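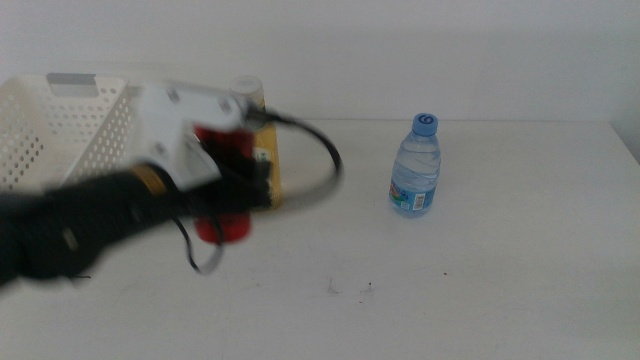

How often should the arm be re-homed?

Once at the start of each working day, and again after any emergency stop. Clear the table first, then run the homing routine from the Tudum controller at low speed. If a joint stops short of its mark, switch off at the isolator and check the joint before trying again.

What does the Plostach cell do?

It moves household containers from a white table into a perforated plastic basket. The arm carries a two-finger gripper. One fixed camera watches the table and a second sits at the wrist.

How do I check the wrist camera after refitting it?

Stand one bottle on the table and bring the gripper above it with the fingers open. Both fingertips should show in the lower part of the view, with the ridged pads facing inwards. If one finger shows and the other does not, slacken the bracket screws, square up the bracket and tighten again. 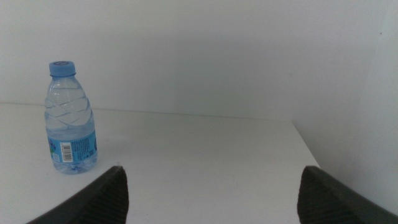 Wrist view: fingers open, water bottle to the left of the gap.

The fingers close off-centre. Is that the camera?

Usually the finger mounts. Run the close test from the Tudum menu with nothing between the pads. If one pad touches early, reset both mounts. Leave the camera calibration alone until the pads meet evenly.

How much slack does the gripper cable need?

Enough for the wrist to turn fully both ways without pulling on the connector. Turn it by hand with the power off. A loop that catches on tall items should be shortened at the forearm clip. Never shorten it at the gripper end.

When are the finger pads changed?

Inspect every 600 cycles. Change both pads together when the ridges are worn flat. We fit Hisex pads, part 496, and allow 5 minutes for the job. Run the close test afterwards.

The arm lets go too high over the basket. What should I adjust?

Check the basket position before the release height. The rim is the reference, and a basket that has been knocked askew gives the same fault as a wrong height setting.
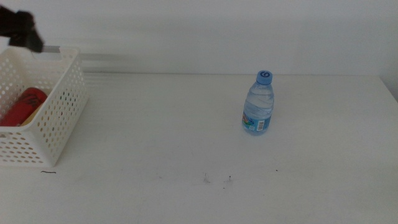 If the basket is in position, lower the release point by 5 mm and try again with a single item. Keep the fingertips clear of the rim on the way in and on the way out. Save the new value under the basket profile, as the default profile is overwritten by each Arain update.

Do marks on the table matter?

Small specks and pen lines do not affect picking. Wipe with a damp cloth when the arm is parked. Avoid polish, as glare upsets the fixed camera.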